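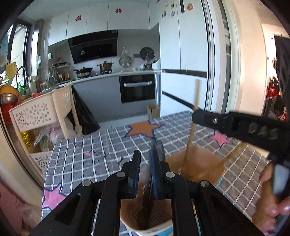

Drinks on the checked tablecloth.

Ticket: label queue stalls after Clastik upgrade
Product: Jistix print server, Vedgate site
Status: resolved, monitoring

09:40 Queue Inga stops at job 73 of each batch. Server reports the printer as ready. Power cycling the printer clears nothing. Restarting the spooler releases 4 jobs, then the queue stalls again.

10:15 Log checked. 1,479 entries reading "spool file locked". All carry the same process ID, which belongs to the Clastik update agent.

10:50 Agent stopped by hand. Queue drained in 28 seconds. Agent restarted, fault returned on the next batch.

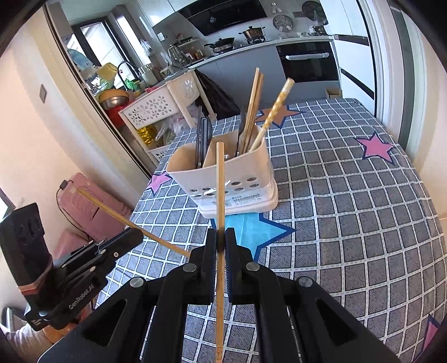 11:30 Compared the agent settings with the previous version. The upgrade reset the scan path to the root of the data drive, so the spool folder is now included. The old exclusion list is still on disk but under the old folder name, and the new agent does not read it.

11:45 Copied the list to the new folder and restarted the agent. Three full batches printed without a stall. Permissions on the spool folder left unchanged.

14:20 No further lock entries. Leave open until the March patch is applied, then check the exclusion list again.

Logged by Mal-soon Moon
Last updated: 14:25

Comments

pkell: Same fault on our server. Copying the list worked, but I had to restart the spooler as well.

T. Arden: Does the list survive a repair install?

Mal-soon Moon: Not tested. Keep a copy outside the program folder.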